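How a pretend kitchen helps a robot learn

Picking up a potato is easy for you. For a robot arm it is quite hard. It has to find the potato, move its fingers to the right place and close them without knocking anything over.

Brirnura is a computer kit made by Galard for schools and clubs. It lets you practise this job on a screen. You don't need a real arm. The kit costs £89 and is meant for children aged 11 and over.

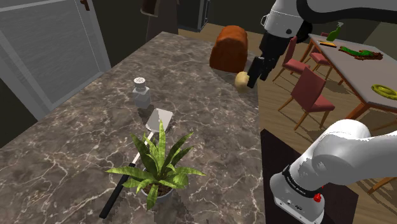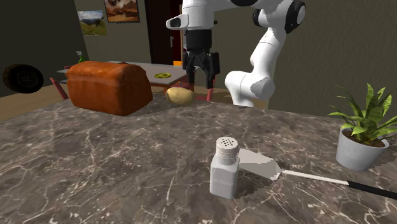

The potato job in Brirnura, with the bread, salt shaker, spatula and plant on the counter.

Words: Trirkwood

The robot's hand is called a gripper. It has two fingers. You tell the arm where to go, and then you tell the fingers to open or close. If the arm bumps the bread, you can start again and nothing gets broken.

There are 5 levels. The first has only the potato. Later ones add more things to steer round, and you can look at the counter from different sides.

We found the instructions clear, but the writing on the buttons is small. You will also need a fairly new computer. On our old one, each level was slow to load.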